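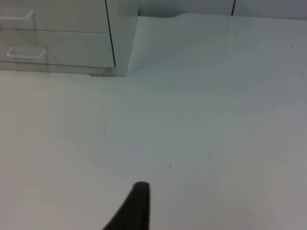 손목 카메라로 본 흰색 서랍장. 아래 칸 손잡이는 U자형이다.

서랍 하나 여는 데 얼마를 쓸 것인가
Nivura의 탁상용 조작 키트 'Tulell', 9일 동안 써봤다

흰 서랍, 흰 상판, 흰 벽. 로봇 비전 하는 사람이면 이 조합만 봐도 한숨부터 나온다. Nivura가 이번에 내놓은 Tulell은 딱 그 조건을 앞세운 키트다. 탁상용 팔 하나, 그리퍼, 손목 카메라, 그리고 과제 소품 한 벌. 가격은 3,284유로. 배송비 별도.

상자는 9월 말에 왔다. 무겁다. 혼자 들지 말것. 안에 종이 설명서는 달랑 한 장이고 나머지는 전부 온라인이다. 한국어 페이지는 아직 번역이 반쯤. "손목을 고정하십시오"라고 적힌 항목이 실은 카메라 케이블 얘기라 한참 헤맸다. 영어판을 같이 띄워놓고 하는 게 빠르다.

조립은 40분. 나사 규격이 한 가지라 공구를 바꿔 들 일이 없다. 이건 칭찬. 다만 베이스 클램프가 두꺼운 책상에는 안 물린다. 우리 편집부 책상이 그랬다. 결국 옆방 작업대로 옮겼다.

전원 넣고 첫 보정. 여기서 좀 막혔다. 기본 프로그램은 손목 카메라 화면에서 기준점을 찾는데, 주변이 온통 밝은 색이면 자꾸 실패한다. 노출을 수동으로 두 단계 내리니 그제서야 통과. 설명서엔 이 얘기가 없다. 고객지원에 메일을 보냈더니 하루 만에 답이 왔고, 다음 펌웨어에서 자동 노출을 손본다고 한다. 언제인지는 안 알려준다.

서랍 과제로 넘어가자. 키트에 들어 있는 예제는 6개. 서랍 열기, 닫기, 물건 넣기, 꺼내기, 칸 바꿔 담기, 손잡이만 잡았다 놓기. 마지막 것이 제일 쉬워 보이는데 제일 오래 걸렸다. 돌출이 크지 않은 손잡이는 접근 각도가 조금만 틀어져도 손가락 끝이 앞판을 먼저 친다. 팔이 힘 제한에 걸려 멈추고, 경고음이 난다. 소리가 꽤 크다. 볼륨 조절은 메뉴 세 번째 단계에 숨어있다.

시연 기록은 손으로 팔을 끌어서 한다. 관절이 부드럽다. 이 가격대에서 이 정도면 놀라운 수준. 기록 버튼이 손목 바로 위라 한 손으로 다 된다. 저장 파일은 공개 형식이라 다른 학습 도구로도 바로 읽힌다. 우리는 집에서 쓰던 스크립트를 거의 안고치고 돌렸다.

그리퍼 손가락은 어두운 색이다. 배경이 밝으면 끝 위치가 화면에서 바로 잡힌다. 반대로 검은 매트를 깔면 끝이 묻힌다. 밝은 색 교체용 손가락은 따로 판다. 기본 구성에 넣어줬으면 싶다.

조명도 얘기해야겠다. 정면에서 강한 등을 비추면 광택 있는 앞판이 번들거려 손잡이 윤곽이 날아간다. 천장등만 켜고 커튼을 치니 훨씬 나았다. 대신 그림자가 약해져서 깊이 감이 줄어든다. 손목 카메라 한 대로는 여기가 한계다. 외부 카메라 단자가 하나 있으니 예산이 되면 달아라.

제품을 총괄한 Anežka Zeman과는 화상으로 짧게 통화했다. 왜 하필 흰 서랍이냐고 물었다. "색깔 블록 쌓기는 다들 잘해요. 그런데 고객들 사무실 가구는 죄다 흰색이더라고요. 그걸 못 열면 데모가 거기서 끝나요." 소품 색을 고를 수 있게 할 계획은? 검토 중이라고만 했다. 통화는 거기까지. 다음 회의가 있단다.

경쟁 제품으로는 Šimko의 교육용 팔이 있다. 더 싸고 더 작다. 학교 수업이면 그쪽이 맞다. 하지만 힘 제한 설정이 거칠어서 서랍처럼 걸리고 버티는 물건에는 손이 많이 간다. 앱 화면은 Šimko 쪽이 보기 좋다. Tulell 앱은 글자가 작고 종료 버튼이 저장 버튼 옆에 붙어 있다. 나는 기록 한 묶음을 그렇게 날렸다.

대여도 된다. Iststead에서 월 단위로 빌려주고, 설치 기사 방문이 포함된다. 소모품은 사용자 부담. 손가락 패드가 생각보다 빨리 닳으니 계약 전에 패드 단가를 꼭 물어볼것.

살 만한가. 연구실이나 소규모 개발팀이라면 그렇다. 하드웨어는 탄탄하고 데이터 꺼내기가 쉽다. 보정 문제를 스스로 풀 줄 아는 사람이 한 명은 있어야 한다. 처음 로봇을 만지는 곳이라면 펌웨어가 나온 뒤에 다시 보자.

좋은 점: 부드러운 관절, 공개 파일 형식, 빠른 조립
아쉬운 점: 밝은 환경에서의 보정, 앱 버튼 배치, 반쪽짜리 한국어 문서
가격: 3,284유로 (배송비 별도)
대여 문의: Iststead

10월 14일 토요일 기준. 가격과 구성은 바뀔 수 있음.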